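Making a complaint about the police: your questions answered

I'm Babita Thakur and I've been helping people in Rondow and Landlow write their complaint letters for longer than I care to admit. I'm not a solicitor! These are the things I get asked most, usually on a Thursday evening at our drop-in on Awasthi Street.

Do I need a lawyer to complain?
No. You can write the thing yourself, in your own words, and most people do. If you were injured, or held in a cell for any length of time, I'd talk to a solicitor first — there may be a claim as well as a complaint, and the two can trip over each other.

How long should my letter be?
Shorter than you think. Mine never go over 2 pages. Say when it happened, where, who was there, what was said and what you'd like done about it. One chap brought me 40 pages (handwritten, both sides) and we got it down to one and a bit over several cups of tea.

I don't know the officer's name. Does that matter?
Not much. A shoulder number is lovely if you've got it, but a time and a street will usually do, and so will the number on the car. Write down whatever you remember as soon as you get home, even the daft bits.

Can I complain if it happened to my son?
Yes, if he's a child, or if he's grown up and gives you written permission. You can also complain in your own right if you saw it happen, or if it's affected you badly.

What about body-worn video?
Ask for it early, please! Footage doesn't get kept for ever. Put the request in a separate letter from the complaint, keep a copy of both, and mention the date, the time and what you were wearing so they can find you on it.

Will they take it out on me?
Everybody asks this, and I understand why. I can't promise you anything, but if something happens afterwards that worries you, make a note of it and tell us, and we'll help you add it to the file.

Where do I find you?
Above the Betus café, 121 Awasthi Street, first door on the left. The 42 bus stops right outside. Bhupendra Tiwari does the mornings and I do the evenings, and if the downstairs door's shut just give it a good knock.

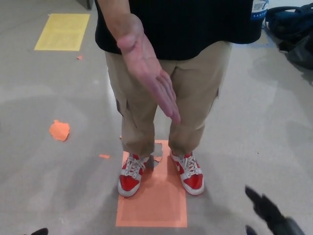 Bring any letters you've had back from them as well, even the ones you haven't opened yet.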